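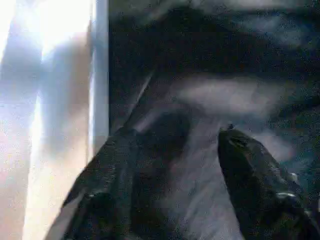

Bright on one side, dark on the other.

Flat-pack and the case for doing it slowly

Verena Marti wrote in her newsletter last month that self-assembly furniture is a tax on people without much money. You pay less in the shop and the rest in your own evenings. Good line. I've been arguing with it in my head ever since and I think she is half right.

The half she has right: the instructions. Dreadful. I built a Gremel side table in December and the leaflet gave me 6 drawings, no words, and an arrow that pointed at nothing. Ninety minutes. Two of the feet went on facing the wrong way and had to come off again, which took the skin off my thumb. So yes, a tax.

But the other half. I like knowing how a thing is held together. A table that comes off a van in one piece is a stranger. When it wobbles you put a beer mat under it and live with it for eight years. A table you built, you know which leg it is. You turn it over and go straight to teh one that never felt right.

And plastic is where people get snobby. My aunt will spend a whole Sunday lunch on dovetails, then sit down on a white moulded chair in the garden without a word against it.

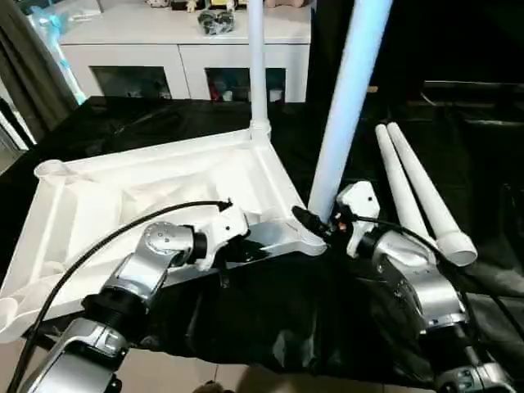

Anyway, back to legs. Most of what goes wrong with cheap furniture goes wrong at the legs, and mostly in the first few minutes, when someone in a rush gets one in, likes the look of it, and shoves the others in to match. Don't. Put them all in loosely. Stand back, look at it from the side, have a biscuit. Then tighten, a bit at a time, going round.

Put something down first too. Old sheet, tablecloth, whatever is in the cupboard. Saves the surface and small bits don't roll off to live under the fridge.

What I'd ask of the makers, Pravora and Clumora and the rest, is small. Print words. One sentence next to each drawing. Vigfúsdóttir do it with their shelves and the shelves are no dearer then anyone else's.

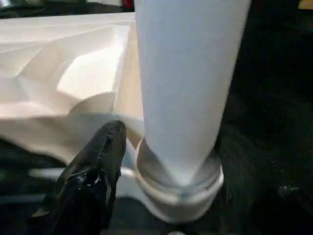 Should you force a leg that won't go all the way in?

Take it out and look at both ends first. Nine times out of ten there's a bit of packing or a rough edge in the socket, or you've picked up the wrong leg. Clean it, line it up straight, try again by hand. Leave the mallet in the drawer.

Verena will write back, I expect. She has a Gremel wardrobe still in its box.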